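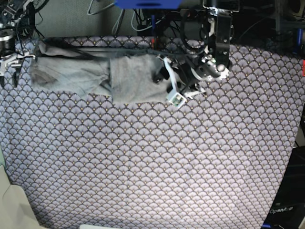
Left arm on the grey cloth, right arm waiting. Patterned cloth underneath is mine.

Duvby two-arm folding kit, anyone else got one?

kgallagher
I put the Duvby folding kit together in November and have been running it most evenings. You get the brackets, wiring, two grippers and a licence for the folding software. Arms are extra. I bought it through Trevico, who were fine to deal with.

Assembly took me two evenings. The instructions are clear until the wiring, where there is one diagram for both arms and it only matches the left. Folding is so-so. Flat towels it manages. T-shirts it gets hold of well enough, then bunches up one side and carries on as if nothing is wrong. Is that what others see?

Keisha

pellow_bench
Same here with T-shirts. What fabric? Mine is much worse on thin jersey than on anything with a bit of weight.

kgallagher
Soft grey stuff, medium weight. I haven't tried thin jersey yet.

d_ibarra
I'd change the tablecloth before blaming the kit. A busy repeating pattern like that is hard going for the cameras. Put down a plain sheet in a colour you don't own clothes in and try again.

kgallagher
Tried it on a plain green sheet last week. 20 folds on each, same shirt. 6 good ones on the green, 2 on the pattern. So yes, better, but I wouldn't call either of them working. And the product page says "any household surface".

d_ibarra
Three times as many good folds from changing a sheet is a big difference. I wouldn't write the kit off on that. The page is overselling, agreed.

Domingo

mossop
Disagree with Domingo. If I pay for a kit that says any surface, I shouldn't have to go and buy a sheet. I sent mine back. Trevico refunded the hardware but not the licence, so check that before you order.

pellow_bench
They kept the licence money? Did you ask Duvby directly?

mossop
Yes. They said it counts as used once it has been activated. It's in the terms, near the end.

tarn_end
Question about the cables. In the picture there's a white one looping down from the gripper to a little board that is sitting on the grey cloth. Is that how it's meant to go? Mine is fixed further up and doesn't touch the table.

kgallagher
The cable is as long as it came. I couldn't see a fixing point for the board in the instructions. Where did you put yours?

tarn_end
Two cable ties on the bracket above the joint, board facing out. Leave enough slack for the wrist to turn. If the board rests on the cloth it will pull at the cloth whenever the arm moves, and I'd guess that does your bunching no good.

d_ibarra
I'd do that before any more test folds. Then one change at a time, or you won't know which one helped.

kgallagher
Fair enough. I'll tie it up tonight and run the green sheet again.

mossop
Has anyone used the Durán grippers on these? The Cumthorpe makerspace has a pair and they say the finger pads hold thin cloth better. I only saw them picking up socks.

pellow_bench
Not on this kit. Different connector, so you'd need an adapter, and I don't know whether the Duvby software would recognise them. Ask before you spend anything.

kgallagher
Cable is up on the bracket now. Wrist turns freely. Only had time for a few folds and I didn't count them, so no result yet. I'll post the numbers when I've done a full set.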